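Back Room Refit: Table, Fan and Marker 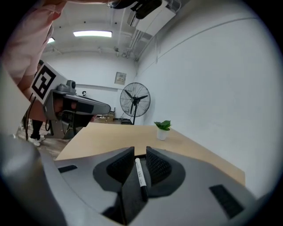
The Ukuso back room was refitted as a labelling and writing space, with the working gear kept to a minimum. One table carries the work, one fan moves the air, and everything else goes on the floor or out of the door. The notes on this page were written up on October 11, 2023 and cover the furniture, the small items on it and the state of the floor.

Table
Light wooden top in a pale beige finish. The far edge is pushed to the white wall, so that nothing rolls off the back. Pale tops show ink, and any mark on this one should be dealt with the same day. A damp cloth comes first, then a drop of washing-up liquid. Solvent is a last resort and is tested in a corner.

Marker
White body, black cap, thin black band near the middle of the barrel. Dry-erase type, used for box labels on wipe-clean tags and for the planning board. Permanent markers are not kept in this room. The two kinds were mixed up in December and the board needed a new face.

Marker storage
Markers are stored flat with the cap pushed fully home. If stored tip up, the ink drains from the tip and the first few strokes come out grey. A marker that has gone faint is laid flat overnight and tried once more before it is thrown away.

Plant
Short white cylindrical pot, bright green leaves. It stands near the far edge of the table, close to the wall, clear of the writing area. Watering is done at the sink and the pot is drained before it goes back. Standing water under a pot will lift the finish on most wooden tops, and a ring of that kind does not sand out cleanly.

Fan
Black standing model with three dark blades behind a round wire grille, on a thin pole and a low base. It is placed where the back wall meets the right-hand wall. A corner position keeps the base out of the walking route. It does cost some airflow, as a fan drawing from a tight corner is working against two walls. Moving it out by the width of a hand makes a difference that can be felt at the table.

Fan cleaning
Unplug first. The front of the grille comes off, the blades are wiped from the centre outwards, and the grille is rinsed and left to dry fully before refitting. The interval here is 9 weeks in the warm months. Dust on the leading edge of a blade is the usual cause of a low hum.

Floor
A few cardboard boxes and small items sit to the left of the fan base. The boxes are the remainder of the Moges delivery and are to be flattened once checked against the list. Cardboard should not stand in front of the fan on the intake or the outlet side.

Labels
Each tag carries a shelf code and a short description, in capitals. The series for this room starts at 1000 and the last tag issued was 2953. Numbers are not reused when a box is emptied, and gaps in the run are normal. The code goes on the short side of the box, which is the side that faces out on the Vikunell shelving next door.

Walls
White, matt, one coat over the old colour. A second coat is planned for the strip behind the table, where chair backs and box corners tend to catch. The paint is Baleck trade white and the remaining tin is in the hall cupboard.

Still to do
Second coat behind the table. Felt pads for the table legs, set of 4. A hook for the fan cable, at skirting height. Flatten the boxes.

Comments (4)

gridline
Is the table top oiled or lacquered? I have a pale one and dry-erase ink has gone straight into the grain in two places.

Reply from the page author
Supplied ready finished and the seller gave no details. If yours takes ink into the grain, the finish has probably worn through there. Clean it, let it dry for a day and recoat the patch.

northlight_67
Agree on keeping the fan out of the corner. Mine rattled until I moved it, and I had already tightened every screw on it.

potting bench
A cork mat under the pot would save all that carrying to the sink. Change it once a year, they hold damp.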